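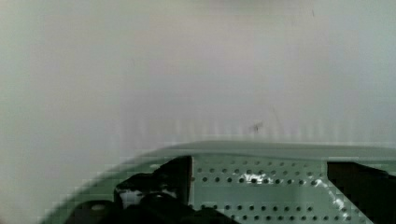 Does the Clutivis tidy-up kit need its own computer?

It does, and one isn't in the box. Any decent desktop with a spare USB port will run it.

Clutivis kit - worth the money?
hobbin_k
Thinking of the 36 month plan for our training kitchen. Does it cope with mixed crockery, or only the cups in the advert?

Reply 1
Úna Keane
We've been trying one. Setup took 15 minutes going by the quick guide, then a full afternoon for calibration. Bottles are fine. I wouldn't trust it with thin plates yet. The wrist view is soft, so anything small and pale needs good light.
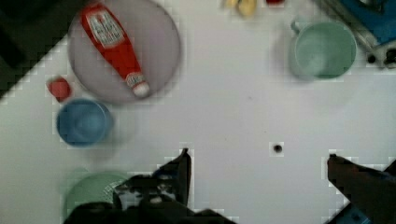 Reply 2
dredgeworth
Disagree on plates. Ours picks them up by the rim once you drop the grip speed to 3. The default is 5, too fast for anything flat. My complaint is the plan - you pay for updates that mostly fix the last update.

Reply 3
Úna Keane
Tried 3 and it's better, I'll give you that. Still slow with bowls. This is the layout I use for trials:

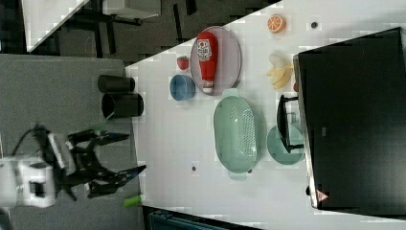
Open gripper at the edge of the white table, with the colander in the middle.

hobbin_k, leave more space between items than I did at first. And fix your table down before you calibrate. Same table from another angle:

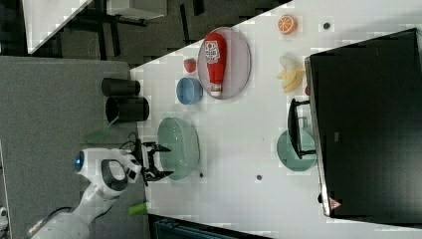 Reply 4
hobbin_k
Thanks both. What's the wait on spare fingers?

Reply 5
dredgeworth
Mine came in September, ordered through Stamport. Buy a second set with the kit.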